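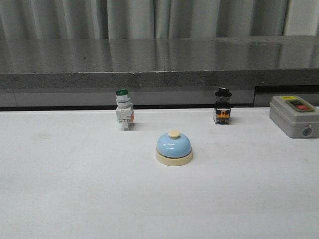 Call bell with a pale blue dome, on a white table.

Plerkden Meditation House to reopen in April with a larger hall

10th October

The meditation house in Plerkden will close its doors for the winter and open them again in April, when the work on the new hall should be finished. The news was given to the members at the end of the autumn retreat and was sent by letter to those who could not attend.

The present hall was built for 80 people sitting on the floor. At the last spring gathering there were many more than this, and a good part of the guests had to follow the evening chanting from the dining room, with the doors left open between the two. The new hall will hold 200 people on cushions, or a smaller number if chairs are put out. It will stand on the east side of the garden, where the old greenhouse was, and a covered walk will join it to the main building, so that people can go from their rooms to the morning sitting without an umbrella.

The foundation is ready and the walls are up to the level of the windows. The roof is planned to be on before the first snow. The builders, a family firm from Natik, have worked for the house before -- they repaired the kitchen floor and the stone steps by the gate -- and they have agreed to stop all loud work during the two hours of silence in the morning. This makes the building slower, but the residents asked for it and the firm accepted without raising the price.

During the closed months the daily program will move to Natik. The Ghumman Guest House has offered its upper room for the morning sitting at half past six and for the evening sitting at seven. The room is heated and has its own entrance from the yard. Everybody is welcome, also people who have never meditated before, and there is no fee. Please bring your own cushion and a blanket, and leave your shoes on the shelf at the bottom of the stairs. The evening sitting is followed by tea. The introduction course for beginners, which was to start in Plerkden after the autumn retreat, will be held in the same room, and those who have already put their names down do not need to do it again.

The library remains in Plerkden and cannot be visited until spring. Members who have books at home may keep them until the reopening. The small shop is closed too, but incense, prayer books and the calendar for the new year can be ordered by post as before. Orders for the calendar should reach us early, as it was sold out last year and could not be printed a second time.

The reopening retreat will last 3 days. The first evening begins with a simple supper and a talk of welcome. On the second day there will be two guided sittings, a walk along the Zovik stream to the old shrine, and a long evening of devotional songs with harmonium and drums. On the last day the new hall will be blessed with flowers, lamps and chanting, and a meal will be offered to all the guests and to the neighbors of the village. Parents can bring their children. For the younger ones there will be a separate program in the mornings, with stories, drawing and songs.

Music groups that would like to sing on the second evening are asked to write to the office with the names of their songs. Each group will have time for two songs. Texts will be printed in a booklet with translations, so please send them together with the words in the original language. Groups that sing in a language other than English are especially welcome.

Prices for the retreat include food, the program and a bed in a shared room. Single rooms are very few and are kept for older guests and for those who have a medical need. There is a reduced price for students and for people without work, and it is enough to ask for it on the form. Guests who live near and do not need a bed can pay for the meals only. Camping in the garden will not be possible this time, because the grass has to be sown again after the building work.

Food will be vegetarian, as always in the house. The kitchen can prepare meals without milk or without wheat if this is written on the form. It cannot promise to do so for guests who tell it only on arrival.

Plerkden has no railway station. The nearest one is in Natik, and from there bus 806 goes to the village and stops below the gate. The last bus leaves Natik in the early evening. A shuttle will run from the station on the arrival day and back on the day of departure. It is not included in the price and must be booked together with the bed. Those who come by car should use the field behind the village school and not the lane in front of the house, which the neighbors need for their tractors.

The house was founded in 2000, when a small group of friends rented two rooms over the bakery and met there in the evenings. They moved to the present building some years after, and the first hall was made out of a barn. The barn hall will not be pulled down. It will be used for the children, for yoga on rainy days and for guests who wish to sit alone. The old wooden floor stays, and so does the altar, until the day when the pictures and lamps are carried over to the new place.

Most of the money for the building has come from gifts, and there is also a loan which will be paid back over several years. What is still missing is the cost of the heating and of the cushions. Who wishes to help can give a free sum or pay for one cushion with its mat. Gifts of used cushions are kindly meant, but there is no dry place to store them at the moment, and we ask you to wait with these until spring.

Registration for the reopening retreat opens in the new year. Forms will be sent by post to all members and will also be ready to collect at the Ghumman Guest House. Places are given in the order in which the forms arrive, and a form is complete only when the deposit has been paid. The deposit is returned in full if the guest cancels one month before the beginning, or if the hall is not ready and the date has to be moved.

The office can be reached by letter all winter. The telephone is answered in the mornings only, after the sitting.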